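Vuslow gripper kit - worth it for soft stuff?

Posted by clasamholm_bench, March 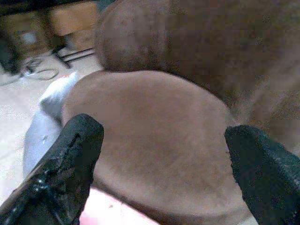 Wrist cam view, Vuslow fingers either side of the brown fuzzy thing

Right, had the Vuslow two-finger kit on the arm for 14 evenings now and want other opinions before I commit to a second set. Kit is fingers, mounting plate, little wrist camera, cable, and a login for their grasp software (first year thrown in, after that you pay). Using it for sorting soft things, mainly plush and felt. Fingers are black, rough surface, slot along the top of the left one.

Good: went on in an evening. Grip on fuzzy fabric is miles better than the bare metal jaws I had.
Bad: camera. Grainy as anything once the light drops. See pic. Also the software wants to call everything "box".

Anyone running these for more than a couple of months?

---

trollach_tom

Since last summer here. Fingers are fine, camera is rubbish, you've got it about right. Swap the camera and keep the rest.

---

gantrygoose

Disagree about the camera tbh. It's a small cheap sensor and your room is dim. Put a lamp on it. I run the same kit with a clip-on light from the Sutcliffe catalogue and can make out seams fine.

What exposure are you on? Default is auto and auto is hopeless in there, it hunts every time the fingers move.

---

clasamholm_bench

auto yes. Didn't know you could change it, the manual is four pages and two of them are the warranty

---

gantrygoose

Settings - device - advanced. Fix it at 40 and add light untill it looks right. Firmware has to be 3933 or later or the slider isn't there.

---

clasamholm_bench

ok will try tonight

---

peltandpulley

Going to be the grumpy one. Two hard-backed fingers is the wrong tool for plush. Big round squashy shape like that, you get two small contact patches and it rolls out sideways. Three fingers or a suction cup with a skirt. I sent my Vuslow set back inside the month and they charged me return postage, which still annoys me.

---

trollach_tom

Suction on fur?? Good luck with that. Tried it, leaks like a sieve.

And it only rolls if you grab it at the wide bit. Come in lower, or get hold of an ear or a seam or whatever there is. Mine drops maybe one in 43 now. Was a lot worse with the factory force setting, that's far too gentle.

---

peltandpulley

Felt, not fur. Worked on felt. Not going to argue about fur.

One in 43 on what though? Same toy over and over or a mixed bin?

---

trollach_tom

Mixed bin, but fair enough, nothing bigger than a grapefruit. Wouldn't promise you the same on large ones.

---

peltandpulley

Well there you go. The one in the picture fills the whole gap between the fingers and then some.

---

mothballs

Does the pale lumpy bit on the left matter for the software? Looks like white fabric or something, half behind the finger. Mine always loses the plot with two materials in view, picks a grasp point right on the join.

---

clasamholm_bench

Same here, dark on light seems to set it off worst. Haven't found a setting for it. Emailed Vuslow support, got a ticket number and silence so far

---

mothballs

Took them nine days to get back to me. Answer was decent when it came, fair play. They said draw the grasp region by hand and save it as a preset. Bit of a faff but it does stick.

Also watch the finger pads, the surface goes shiny with wear and then it slips. Spares aren't dear but you have to buy them in pairs.

---

clasamholm_bench

Update - fixed exposure and a desk lamp, loads better. Still noisy in the dark browns. Goose was right, sorry Tom.

Holding off on the second set untill I've tried the hand drawn region thing. Anyone got a used three finger one they'd lend or sell, pm me

---

trollach_tom

Still say swap the camera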